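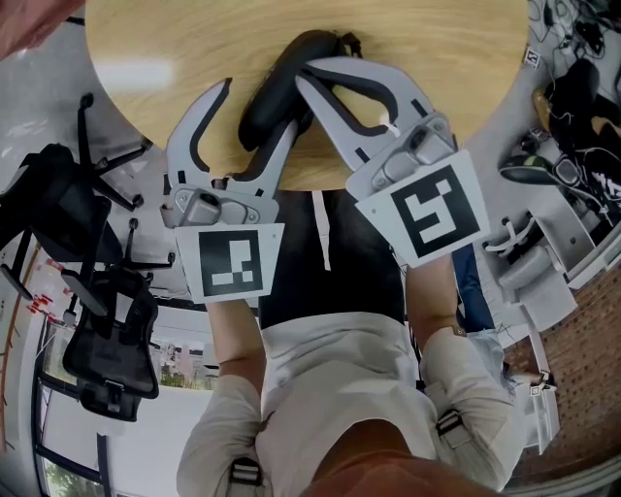

Round table, window side. Black padded loop on top, see item 4.

Filed under: Facilities > Room Checks > Checklists

ROOM CHECK – SMALL MEETING ROOM, URQUIJO WING
Walk-through for March. OK / Fix / Watch. Comments after each line, written standing up so excuse the spelling.

1. Door and entry
Door closes on its own – OK
Latch catches first time – Watch. Needs a second push about half the time. Same as last round.
Door stop on the outside – Fix. Rubber foot gone, slides on the tile. Put a wedge there for now.
Exit sign lit – OK
Walkway from door to table clear – OK once I moved the recycling bin. Bin goes left of the door, under the light switch. Please leave it there.

2. Floor
Carpet tiles flat – Watch. Two corners lifting near the credenza. Pressed down, came back up. Needs glue, tape wont hold.
Spills or stains – old coffee ring, nothing new
Cords across floor – Fix. Extension cord was run from the far outlet to the table again. Coiled it and hung it on the hook. If you need power at the table ask for the floor box key, the box works fine.
Floor box lid – OK, closes flush

3. Table
Round top, light wood – OK. No splinters on the edge, ran a rag the whole way round and it didnt snag.
Wobble – Fix. Rocks a little toward the window when you lean on it. One leveling foot screwed all the way up. Turned it down two turns, better, still not right. Need the flat wrench.
Underside bolts – hand tight only. Same wrench.
Surface clean – OK. Wipe with the grain, damp cloth, no spray straight on the wood.
Gum under table – yes. One. Scraped.

4. Items left on table
Black curved padded piece, headset band or strap of some sort. Logged as item 951 in the found book. Padding looks OK from the outside, no label I could find. If its yours come and get it from the front desk, give them the number. Dont leave bands and straps lying on the tables overnight please, they end up on the floor and then under a caster.
If it IS a headset band – check the padding before you wear it again. Cracked padding goes in the trash, not back in the drawer.
Nothing else left behind. No cups for once.

5. Chairs
Black office chairs, mesh backs. Checked every one in the room.
Casters all present – OK
Casters turn freely – Watch. One has hair and thread wound round the axle, bad enough that it drags. Cut most of it out with the small scissors, rest needs the caster pulled.
Star base, cracks – OK, none. Look at the top of each arm where it meets the middle, thats where the old ones went.
Mesh back, tears – OK
Armrests – Fix on one. Loose, swings out when you push up from the seat. Hex bolt underneath, tightened, but the thread feels tired. Tagged it yellow.
Seat height – OK, all hold. Sat on each for a bit, no sinking.
Weight label under seat – missing on one. Order new label with the next Zesine parts order, along with the bolt.
Note – chairs get pushed back hard against the wall on the window side. Scuff marks along the white paint at armrest height. Pull them in to the table when you leave. Takes a second.

6. Wall and window
White wall, paint – Watch. Scuffs as above. Magic sponge takes off the light ones, deep ones need paint. Can is in the store room, shelf with the Prultley stickers, lid was stuck on last time.
Window glass – OK, no chips or cracks
Window seal – OK, felt along bottom edge, no draft
Window handle – locks. Stiff. Drop of oil next time.
Plants outside – close to the glass on the left, branch taps when its windy. Grounds already have this on there list.
Blind – cord cleat is on the wall and the cord was NOT wrapped on it. Wrapped it. Please wrap it.

7. Lights
Ceiling panels – OK, all on
Flicker – none seen in the 20 minutes I was in here
Switch plate – OK
Emergency light test button – pressed, came on, went off again. OK

8. Power and equipment
Outlets, face plates tight – OK except the one behind the credenza. Plate cracked at the screw. Fix. Taped a note on it, dont use till swapped.
Screen bracket – OK, gave it a tug both sides
Asset tag on screen reads 1585, matches sheet
Power strip on credenza – OK but dusty. Dusty is how they get hot. Wiped.
Space heater – none. Keep it that way.

9. Air and temperature
Vent open – OK
Vent grille clean – Watch. Gray fuzz on one side. Vaccuum with the brush head.
Smell – none
Thermostat cover – OK

10. First aid and fire
Extinguisher in hall, gauge in the green – OK
Pin and seal – OK
Access clear – was a stack of Akmont boxes in front of it. Moved to store room. If they are yours they are behind the mop bucket.
First aid box – short on small bandages and the wipes are dried out. Refill.
Evacuation map – on the wall but it still shows the old stairwell. Fix. Third time written down.

11. Storage
Credenza doors – OK
Shelf inside – bowed in the middle from paper. Took out roughly 100 old handouts, put in recycling. Keep heavy stuff on the bottom.
Nothing stacked on top above head height – OK
Cleaning spray was in with the snacks. Moved it. Spray goes in the store room.

COMMENTS

Table foot and the yellow tag chair are the two to do first. Table can be used in the meantime, just dont sit on the edge of it. Yellow tag chair – leave it by the wall, dont use it, dont swap it with the room next door (somebody did this with the last one and I spent a morning looking for it).

Outlet behind credenza goes to the electrician, not us.

Cord thing is getting old. Hook is right there.

Carpet corners can wait for the glue order unless they lift more. If you catch a toe on one write it in the book, even if you didnt fall.

PARTS / TO ORDER
Leveling foot, same thread as before, check the box in the drawer first
Hex bolt for armrest, plus washer
Seat label
Outlet plate, white
Carpet glue, small tube
Rubber foot for door stop
Bandages, wipes

TO BORROW
Flat wrench – last seen in the Urquijo kitchen

Next check of this room same time next month, 7:30 before anyone is in. Table foot and armrest get rechecked sooner, as soon as the parts are here.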